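仮囲いの絵、来年度も続けてほしいと思う方いますか(Yoshida小のとなりの現場)

投稿者:坂の下の三軒目
2022年2月18日

こんにちは。いつもは読むだけで、書き込むのは去年の雪かきの話以来です。長くなりますがお付き合いください。

Yoshida小学校の東側、もと田んぼだったところに「Radside」という分譲地ができているのは、近くの方ならもうご存じと思います。全部で132戸だそうで、うちの二階の窓からだと基礎の並んでいるのがよく見えます。通学路に面した側がずっと白い仮囲いだったのですが、12月に、施工しているSastanoさんと学校とで話がまとまって、4年生が絵を描きました。魚とか電車とか、給食の揚げパンとか、よくわからないけれど勢いのある黄色いかたまりとか。毎朝あの前を歩くのが、私はすっかり楽しみになっています。

それで、春から第2工区に入ると囲いが北側へ移るそうで、今の絵は板ごと外されるらしいんです。外した板をどうするかも、新しい囲いにまた描かせてもらえるのかも、回覧板には何も書いてありませんでした。Sastanoさんの現場事務所には「地域のみなさまのご意見をお聞かせください」という箱が置いてあるので、何人かの声をまとめて入れてみようかと思っています。続けてほしい、いや白いままでいい、どちらでもかまいませんので、お考えを聞かせていただけたらうれしいです。

投稿者:くるみぱん

坂の下さん、立ててくださってありがとうございます! うちの下の子がちょうど4年生で、例の揚げパンのとなりにタコを描きました(足の数は本人の自由です)。あの日は帰ってくるなり手を洗いもしないで、タコの口の色をどうやって作ったかを延々しゃべっていて、夕飯が遅くなったのをよく覚えています。

私は断然続けてほしい派です。今の3年生のお母さんたちにも「来年はうちの番だと思っていた」という方が多くて、なくなるとなったら子どもたちはけっこうがっかりするんじゃないかなあ。それと板ですが、もし処分されるのなら、タコのところだけでも引き取れないものでしょうか。置く場所はこれから考えます。車庫の壁とか。

投稿者:北口バス停前

水を差すようで申し訳ないのですが、私は少し引っかかっている側の人間です。絵そのものは好きです。孫も楽しそうに見ています。

気になっているのは、あれで工事への不満が言いにくくなっていないかということです。秋のころ、朝の7時半に大型のダンプが正門の前を通っていた件、あの時はずいぶん声が上がっていたでしょう。それが絵の完成式があって、Sastanoさんの緑の帽子をかぶった社員さんが子どもたちにシールを配って、みんなで写真を撮ったら、なんとなく話が立ち消えになってしまった。あの時間の通行をどうするのか、きちんとした返事を私はまだ読んでいません。

会社にしてみれば広報でもあるわけで、それが悪いとは申しません。ただ、意見を箱に入れるのなら、絵のことと一緒にダンプの時間のことも書いていただきたい。年寄りの小言と思って読み流してくださっても結構です。

投稿者:坂の下の三軒目

北口バス停前さん、小言だなんてとんでもないです。書いてくださって助かりました。私も秋の件は気になっていて、あれから朝は減ったような気もするのですが、気がするだけではいけませんね。

紙を二枚に分けて、一枚を絵のこと、もう一枚をダンプの時間のことにするのはどうでしょう。一緒に書くと、返事のしやすいほうにだけ返事が来るということがありそうで……(前に市役所に街灯と側溝のことを一枚で書いたら、側溝にだけ丁寧なお返事をいただいたことがあるんです)。

投稿者:ぬりえ係

通りすがりですが、塗料の話なら少しだけ。去年、よその町の保育園で塀の絵を手伝ったことがあって、その時に使ったのがRornovという水性の塗料でした。Yoshida小のも、缶の色を見るかぎり同じものだったと思います。ひと缶2,993円で、安くはないですが、においが弱くて、乾くまでは水で落ちます。子どもの服についてもその日のうちなら何とかなりました。

続けるかどうかとは別に、お願いがひとつあります。前回は北風の日に塗ったと聞きました。あれは下地が乾く前に砂がついて、春には浮いてくるところが出ると思います。もし次があるなら、5月の連休明けあたりにしてあげてください。子どもも寒くないし、色ののりが全然ちがいます。

投稿者:くるみぱん

ぬりえ係さん、5月! それはぜひお願いしたいです。12月のあの日はほんとうに寒くて、先生方が鼻を真っ赤にしていらっしゃいました。

お値段もありがとうございます。意外とするんですね……。全部Sastanoさん持ちだったのかな。もしそうなら、次は保護者からも少し出しますと言ったほうが頼みやすい気がしますが、どう思われますか。

投稿者:丘の上パン工房の客

はじめまして、Radsideの第1工区に秋から住んでいる者です。つまり、みなさんの言う工事の内側の人間です(すみません、書き込んでいいものか三日ほど迷いました)。

引っ越してきたばかりのころは、近所の方にどう思われているのか、正直わからなくて。田んぼがなくなって残念だという声もあったと聞いていましたし、ごみ出しの時のあいさつひとつにも緊張していました。それが、絵ができてからは、囲いの前で立ち止まっている方とぽつぽつ話すようになったんです。「その電車、うちの子」と教えてくださった方とは、いまでも会えば立ち話をします。ですから、私は続けてほしいです。

北口バス停前さんのおっしゃることもわかります。朝のダンプの音は、うちなどは真横なので目覚まし代わりです。住んでいる側からも時間のことは書けますので、二枚目の紙には私の名前も入れてください。

それから、外した板のことですが、住民の集まりで「ごみ置き場の目隠しに使えないか」という案が出ていました。ごみ置き場に子どもの絵を、というのはどうなんだという意見もあって、まだ何も決まっていません。

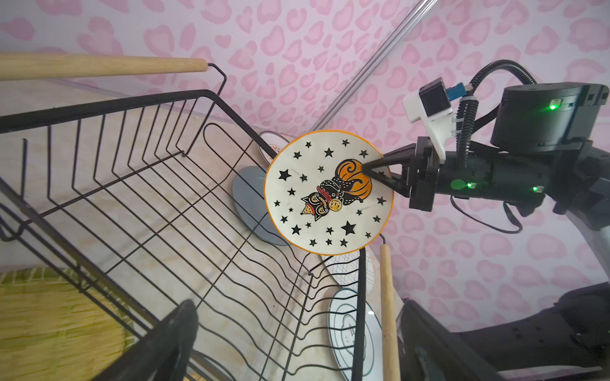
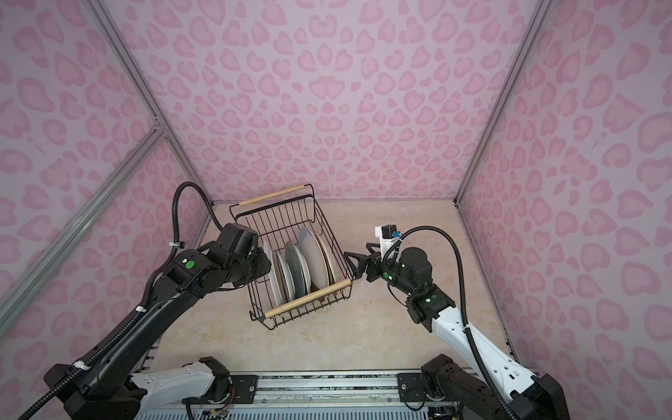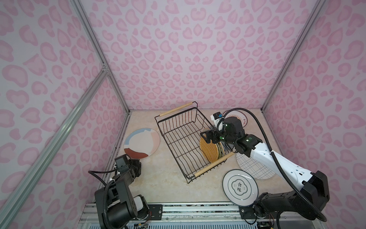
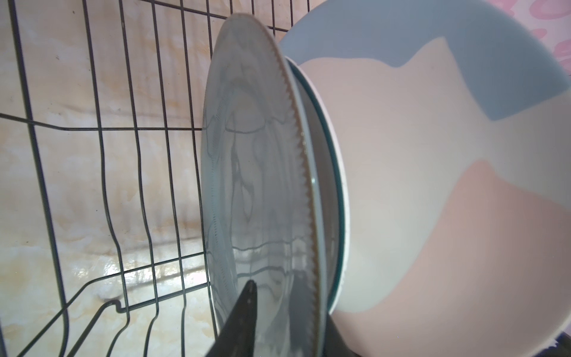 ごみ置き場がだめなら、調整池のフェンスの内側はどうかと私は思っています。いまは金網だけで殺風景ですし、道からもよく見えます。ただ、池の管理は市に移ると聞いているので、Sastanoさんに頼めばすむ話なのか、市に頼む話なのか、そのあたりにお詳しい方がいらしたら教えていただけませんか。

投稿者:用水路の番人

調整池の件、わかる範囲で。完成して市の検査が終わるまではSastano、そのあとは市の管理です。検査は全部の工区が済んでからのはずなので、まだ先になります。それまでなら業者の了解だけで板を掛けることはできるでしょう。ただし市に引き渡す時に「余計なものは外してください」と言われる可能性は高いです。二年ほどの命と思って掛けるなら、悪くない場所だと思います。

それと風です。あの池のまわりは田んぼのころから風の通り道で、板を金網に掛けると帆のようになります。金網ごと倒れたら、絵どころの話ではなくなりますよ。掛けるなら、間をあけて小さめに切ったものにすること。切るとなると、また「うちの子の絵を切るのか」という話になるでしょうけれど。

私自身は、白い囲いのままでも別にかまわないと思っています。工事の囲いは工事の囲いで、注意書きが目に入るほうが大事です。いまの東側は、絵がにぎやかすぎて「車両出入口」の札がどこだかわかりません。自転車で通るとひやっとします。

投稿者:くるみぱん

切るのは……切るのはちょっと待ってください、タコが(笑)

でも札が見えにくいのは本当にそうですね。言われてみれば、うちの子も出入口のところで止まらずに行きそうになっていました。次は出入口の両側だけ白く残す、というのではだめでしょうか。白く空いていれば、かえって目立つような気がします。

投稿者:用水路の番人

両側を広く空けるなら、賛成はしないまでも反対もしません。三枚分は空けてほしい。一枚だと、どうせ誰かがはみ出して描きます。

投稿者:北口バス停前

坂の下さん、二枚に分ける案、結構だと思います。側溝の話には笑いました。うちも似たような経験があります。

くるみぱんさんの、保護者からも少し出すという案には、私は反対です。お金を出すとなると、出せない家も出てきます。昔、子ども会の旗を新しくするのに一軒600円を集めたことがありまして、たったそれだけの額でも、あとあとまで気まずい思いをした家がありました。学校とSastanoさんとで始めたことなのですから、費用はそちらで考えてもらうのが筋でしょう。出してもらえないのなら、囲いの半分だけにするとか、色を減らすとか、やりようはあります。

丘の上パン工房の客さん。遠慮なく書き込んでください。田んぼがなくなったのは、私もさびしかった。けれど、それはあなたのせいではありません。今度お会いしたら、こちらから声をかけます。犬を連れているのですぐわかると思います。茶色の、よく吠えるほうです。

投稿者:丘の上パン工房の客

北口バス停前さん、ありがとうございます。読んで少し泣きそうになりました。茶色のわんちゃん、たぶん存じています。朝、パン屋さんの前でいつも座り込んでしまう子ではないですか?

投稿者:北口バス停前

それです。動かなくて困っています。

投稿者:ぬりえ係

お金の話、横からですが、缶の数はもっと減らせると思います。前回は色をそろえすぎです。赤・青・黄・白と、あと黒を少し。混ぜればたいていの色は作れますし、子どもは混ぜるところがいちばん楽しいんです。くるみぱんさんのお子さんも、タコの口の色を作った話をしていたのでしょう? そういうことです。

板を切る切らないについては、私は写真に残して板は手放す派です。外に置いた絵は日に焼けますし、はがれてくるのを見るのは描いた子にもあまりうれしいものではありません。大きめに印刷して、廊下に貼ってあげるのがいいと思いますよ。ここは意見が分かれるところでしょうけれど。

投稿者:くるみぱん

分かれます! 私は本物が欲しいです! でも日に焼けてはがれていくタコも、それはそれで見ていたい気もするし……。今夜、本人に聞いてみます。

投稿者:坂の下の三軒目

みなさん、たくさん書いてくださってありがとうございます。お昼に少しだけのぞくつもりが、すっかり読みふけってお茶が冷めてしまいました。

いまのところの下書きを貼ります。直したほうがいいところがあれば、遠慮なくどうぞ。

一枚目(絵について)
・第2工区の囲いにも、新4年生に絵を描かせてもらえないか。できれば5月の連休明けに。
・車両出入口の両側は、それぞれ三枚分を白く残し、札が遠くからも見えるようにする。
・費用は学校とSastanoさんとでご相談いただきたい。色の数を減らしてもかまわない。
・外した板は、処分の前に一度、描いた子どもと家庭に知らせてほしい。

二枚目(車両について)
・登校の時間帯に正門前を大型車が通らないようにしてほしい。秋に出た意見へのお返事を、回覧板か掲示で読めるようにしてほしい。
・Radsideにお住まいの方も同じ意見であること。

調整池のフェンスのことは、風の話を読んでこわくなったので、今回は入れないでおきました。パン工房の客さん、それでよろしいでしょうか。住民の集まりのほうで引き続き話していただけたらと思います。

投稿者:用水路の番人

二枚目の「登校の時間帯」は、何時から何時までと書いたほうがいいです。7時20分から8時15分。書かないと向こうの都合のいい時間になります。

投稿者:丘の上パン工房の客

フェンスの件、もちろんかまいません。次の集まりで風のことを伝えておきます。二枚目は、清書ができたら署名しに伺います。

投稿者:くるみぱん

本人に聞きました。「タコはもう描き直したいから、いらない」だそうです。私のほうが引きずっています。一枚目の最後の行は、よそのおうちのためにそのままでお願いします。

投稿者:坂の下の三軒目

時間、7時20分から8時15分に直しました。清書して、明日の夕方から郵便受けの横に画板ごと下げておきますので、ご近所の方は通りがかりにお名前をお願いします。鉛筆でもけっこうです。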